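July, notebook, bimanual pickup

Picking up where Branwen left off, since she's out until the end of the month and I said I'd keep the thing going. The question is still the one Santino asked at the whiteboard: does the policy do better on toy cleanup if we train it with mixed starting poses for both arms, or is the fixed home pose fine? I've been on the mixed side of this argument for ages, so take my enthusiasm with some salt!

The training set is 300 demos, same toys all through, with the basket moved between episodes. Hefin did the lion's share of the teleop (thank you Hefin, your wrists must hate me). I retrained overnight on the mixed set and ran 13 rollouts this morning before lunch, everything at floor level, lights all on.
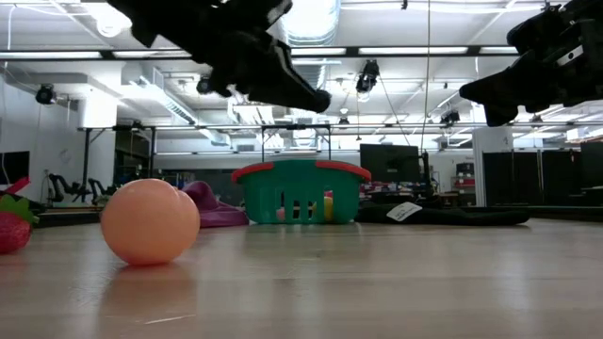

Peach ball out front, two balls already in the green basket, both grippers over the floor.

Okay, so the good part. With mixed starts the arms stop fighting over the middle. In the fixed-pose runs both of them would head for whatever was closest to the basket and then freeze up, and I saw none of that today. The left arm just goes and gets its toy. Lovely to watch!

The bad part is round things. Six of the rollouts lost a ball at the grasp — the fingers close a hair late and it squirts out sideways. Soft toys are fine. I suspect the shiny floor, as the reflection under a ball makes the bottom edge hard to place, but Cadi thinks it's latency and she's been right before. Could be both, ugh.

To do:
- rerun with a matte mat down, same weights
- log gripper close time against command time (Cadi has a script)
- ask Santino if the Trevutard checkpoint used the old or new camera calibration
- put the fixed-pose numbers next to these before I get too pleased with myself

Weights are on the shared drive under mixed_start_6. Please don't overwrite them, I'm rerunning after 4.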